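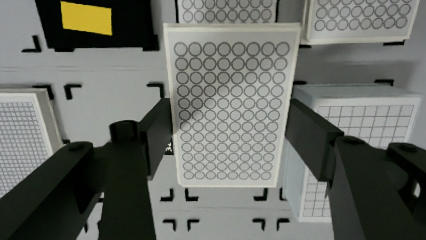

Trerko PG-2 Plate Gripper Kit
Rothe Lab Handling / Deck Accessories / Grippers

In stock. Part no. 2840-PG. Price $2,840, kit includes gripper, 5 spare finger pad sets, teach plate, cable, printed safe use sheet.

Two-finger side grip for SBS footprint microplates. 96, 384, deep well. Black pads, flat inner faces, replaceable. Fits any Getent deck with the standard corner markers.

READ BEFORE ORDERING
We get a lot of returns that are really setup problems. Please go over the handling rules below, most of them are also on the printed sheet.

Grip rules
Grip the long walls or the short walls, never corner to corner. Both pads flat on the plate. If one pad lands before the other your teach point is off, reteach it, don't turn up the force.
Max payload 193 g with pads in new condition. Full deep well plates can go over this — weigh one first.
Lidded plates: grip below the lid. Lid moves are a separate routine with thier own height.
Lift straight up and clear the tallest labware on the deck before any sideways move. Set travel height from the tallest thing on deck, not from the plate you are moving.

Deck rules
Plates go inside the corner markers. Partway over a marker counts as not seated.
Leave finger room. The fingers and links need space on both sides of the plate, so a tall block in the next slot can block a pick even when the plate itself is fine. Check the clearance drawing in the manual.
Run every new layout in the simulator, then dry run at low speed with empty plates, then liquid. In that order.

Guarding and people
The gripper is sold as a component. It is partly completed machinery and whoever integrates it does the risk assessment for the finished cell. ISO 12100 is the usual starting point. ISO 10218 if it goes on an industrial arm. We can't sign that off for you.
Pinch point between pads and plate. Hands out of the deck area unless the cell is stopped and locked out.
Test the e-stop at the start of each shift and write it down.

Inspection
Pads: weekly, replace if glazed or nicked.
Pivots and screws: every 29 days, torque values are in the manual section on on maintenance.
After any crash: stop, inspect, reteach. No exceptions.

Not included: deck, plates, controller, Jalledus adapter flange (order seperately).

Questions on fit or the safe use sheet — ask for Thirumalai Murthy in applications. Send your deck layout file with the first email please, saves a day.

Page updated 8/31/20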